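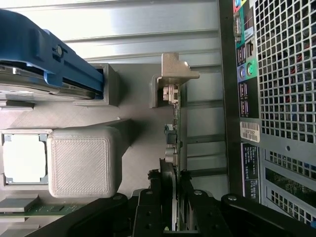

What would you bring if you could only bring one thing to the top of Rokness?

A trumpet, said Chelsea Whitlock, and she had one strapped to her pack to prove it.

We had left Sastmont in the dark, at 4, with the whole valley asleep and the bakery vents already puffing out that wonderful smell of rolls. I was so happy I could have run the first mile! The path starts behind the church and climbs 1,722 steps to the shepherd's hut, cut into the rock by a monk who wanted to be left alone. (He wasn't. People kept coming up to ask how the steps were going.)

Chelsea hummed all the way. She had been practicing one tune since March, an old Skemuris herding song with a high note in the middle that she had never hit in her kitchen, in her car or in her mother's garage.

"Thin air," she told me. "It'll just float out."

"Is that how it works?"

"No idea!"

Above the hut the grass gave way to snow, and the snow was pink, then gold, then so bright we had to stop and laugh at it. My boots squeaked. Old Verbruggen passed us coming down with his dog, 60 years of mornings on that mountain behind him, and he looked at the trumpet and took his hat off.

At the top there was a wind, and a cairn, and every ridge in the world. Chelsea pulled off her gloves with her teeth and blew warm air through the horn for a long while. Then she played.

She missed the note. She missed it by a mile — it came out like a goose in a hurry — and far below us, from the turn in the path, the dog began to sing.

"Again," I said, and she was already lifting it.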